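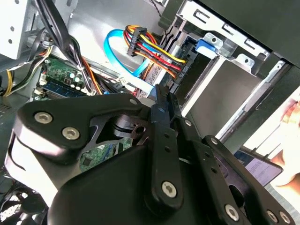 I have a grudge against inactivity fees, and I've been carrying it since July. I'd left £862 in a share account with Pukton (dull index funds, nothing clever) and didn't touch it, which I'd always thought was the whole idea of saving. Then off went £51 for "account dormancy". I like things I can trace. Inside a desktop computer you can follow the pale blue cable round its loop, or the yellow and red wires into the plug on the back of the hard drive. Try doing that with a broker's price list! Mine sent me from one page to another and back again.

What really gets me is who pays. Busy traders never see this charge, so it lands on people who bought something sensible and left it alone.

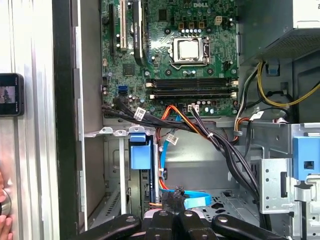

The small print defence

Oh, but you agreed to it, they say. Well, yes, I ticked the box, along with everyone else who had the kettle on and wanted to get it over with. Tremov at least puts its fee on the front page, and I'd take a higher charge I can see over a sneaky one any day.
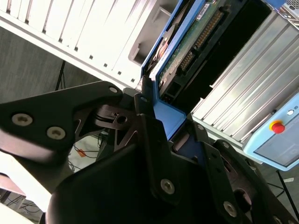 Can you get the money back once it's been taken?
Sometimes, if you write and ask. I sent 2 emails and got half of mine.

I still think a flat ban would be simpler, or a rule that they must warn you a month ahead, in plain words, with the amount.

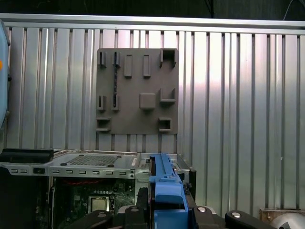
Eun-seong Myung wrote to tell me I was being unfair, that small accounts cost money to run and somebody has to cover it. Fine, then charge everybody a little and say so when we sign up. I've moved my lot to Brasance now, and I've put a note in the diary to log in and poke at it every so often, just in case.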